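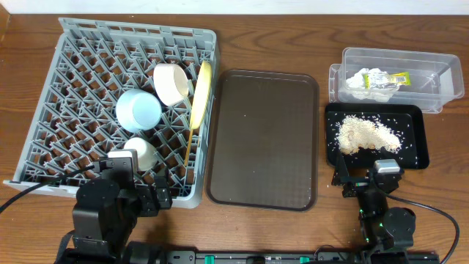 1/4 Two-arm table clearing: February update
The Kuvum project at Dorkel is gathering examples for a learning system. The current layout includes a crate of cups, two trays and a clear container.

2/4 The collection now holds 3,233 recorded runs. Of these, 2,789 passed review and will be used for training.

3/4 Nine operators in Burnville guide both arms by hand controls. Items are moved between runs so that no single layout dominates.

4/4 Dulce Esquivel leads the review. Requests for access may be sent to the project office.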